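Flastum opens second repair and reuse center in Irley

Irley, December 25, 2024 – Flastum, the company which repairs and resells used office furniture, announces the opening of its second center in Irley. The new center is on Tirkadine Street, in the former building of the Bermúdez printing works, and it receives customers from the first week of January.

The first center of Flastum works since May of last year in the south part of the town. In this period the team has repaired 1,034 chairs, desks and cabinets, which were bought again by small firms, schools and families. The demand became larger than the space, and in autumn some customers had to wait 19 days for a simple change of wheels or gas lift.

"We were happy with the interest, but we were not happy with the waiting," says Valentin Tănase, director of Flastum. "A person who brings a chair wants to sit on it again soon. With the new center we have place for the work, and also place where people can try the furniture calmly before they buy it."

The new building has two floors. On the ground floor are the reception, the showroom and the counter for spare parts. The workshop is on the upper floor, with separate rooms for upholstery, for metal parts and for painting. A goods elevator from the time of the printing works was renewed and is used for the heavy desks.

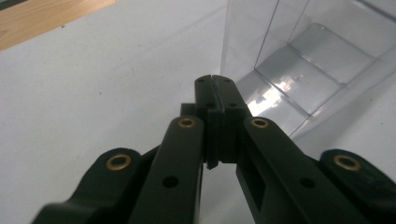

Black gripper with its two finger pads closed, over a white surface.

Customers can bring furniture to the center without appointment. The price for the repair is given in writing before the work starts, and the first inspection is free of charge. For firms which move to another office, Flastum offers also collection – the minimum quantity is 19 pieces, and the date is agreed by phone.

All repaired pieces are sold with a guarantee of 2 years. Spare parts such as wheels, armrests and drawer locks can be bought separately, also for furniture which was not purchased at Flastum. Over 82 models of office chairs are covered by the stock at the moment, and the list will be made longer during the spring.

The first center stays open with the same hours as before. Orders which were already placed there will be finished there, and customers do not need to do anything.

About Flastum
Flastum repairs, buys and sells used office furniture in Irley and the neighboring towns. The company belongs to its founders and has its main office at the Tirkadine Street center.

Press contact
Valentin Tănase, Flastum, Tirkadine Street, Irley
Photos and interviews are available on request.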